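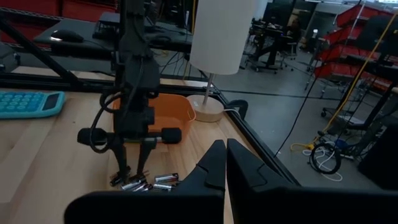
Nimmont Reuse and Repair Club

Minutes of the meeting held on 6th July at Emley Hall

Present: 19 members. Apologies: received from two.

1. Minutes of the last meeting
Agreed as a true record, with "Sirneck" now spelt correctly in item 4.

2. Battery collection
A really pleasing report. The club has taken in 288 household batteries since December, and 142 of those came through the drop-off point at Chaudhry Stores. Well done to everyone who has been emptying drawers! The meeting thanked the shop warmly and asked that a card be sent.

3. Sorting on the table
AAs are to come out onto the wooden tabletop first, then go into the orange container. Members liked the bright colours, as they are easy to spot from across the room. Labels were discussed at length - it was agreed to try large handwritten ones before spending anything. The shallow yellow bin stays on the table for odd sizes, and leaking cells are not to go in either. Those go straight in the lidded tub by the door.

The lamp with the white shade was much praised and will stay. The teal calculator may stay too, but it needs a home of its own when sorting is under way.

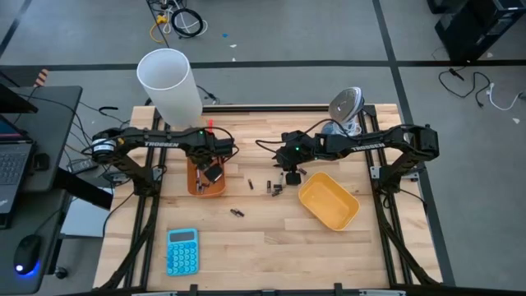
One member asked whether the yellow bin might be better nearer the front edge, where people sitting down could reach it. General agreement. To be tried at the next session and left there if it suits.

4. Small electricals
Lamps and irons are still wanted for the autumn repair day. Sirneck Hardware has kindly offered fuses at cost, and some 6 members put their names down to learn how to fit a plug, a lovely response. Flexes should be wrapped neatly before items go on the shelf.

5. Any other business
The kettle is furring up again. Descaler to be bought from petty cash.
The Emley side gate sticks - please lift and push.
Spare jam jars are no longer needed, thank you, we have plenty.

Next meeting: same place, usual time. Please bring your own mug.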